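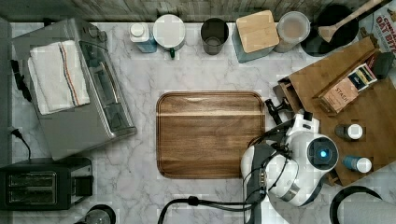 Xuân Bạch wrote back to last night's post asking why I'd bother swapping fingers again when the Notska ones that came with the arm close fine and hold a mug all day.

Fair question, so a thread on it.

Holding was never my problem. Letting go and getting under things is. The stock Notska fingers are thick at the tip, and anything flat on a bench is hard to start. Trays are the worst of it. The rim is the only part you can get hold of.

So I've got 2 sets to compare. Stock Notska, and a softer pair from Jutex with a thinner tip and a ribbed pad. Same arm, same wrist camera, same controller settings. Only the fingers change.

The test is a rectangular wooden tray with a raised rim and rounded corners. Approach from one side, close on the rim near a corner, lift 4 cm, hold, put it down. 40 tries per set. A try counts if the tray comes up and goes back without the arm faulting or me reaching in.

Kitchen counter, not the workbench. The workbench has a rubber mat and everything grips on a rubber mat. Marble is slippery and it has veins in it, so the camera has to find the tray edge on a patterned background.

Stock Notska: 27 out of 40. Nearly all the misses were the same miss. The tip lands on top of the rim, the arm thinks it's at height, the fingers close on nothing.

Jutex: 34 out of 40. The thinner tip gets past the rim more often. The misses were a different colour of miss though. Three times it had hold of the rim and the tray rotated out while lifting, because the pad gives.

If I tighten the grip force the rotation mostly goes away, but then the Jutex tips splay and you're back to a bad contact patch. I ended up at a middle setting and left it there for the whole run.

Someone will ask about the corner. Yes, gripping mid-side is easier on paper. On a long tray the weight hangs off to both sides and it's balanced. But half the time in a real kitchen the middle is blocked by something, so I wanted the corner numbers first. Mid-side is next.

Camera notes. The wrist camera does well until the fingers are nearly closed, then the gripper covers the part of the rim you care about. I'm planning the last bit blind from the previous good reading. A second fixed camera would fix it and I've been putting that off since June.

Controller is the Gendisthorpe one, stock firmware. I tried the Rainer board for an afternoon and the motion was smoother, but it dropped the camera feed twice and I wasn't going to run a comparison on that.

Cable routing still needs work. I've got loops on the counter side and I don't love it. Clips are on order.

Wear: Jutex say their pads are good for 1,000 cycles. I'm at roughly 200 counting setup and I can already see a shine on the left one. Will keep a tally.

To answer Xuân Bạch properly: for mugs, jars and boxes, leave the stock fingers on. For trays, chopping boards and baking sheets I'd pay for the thin ones.

Mid-side numbers when I've done them. I'll use the same tray.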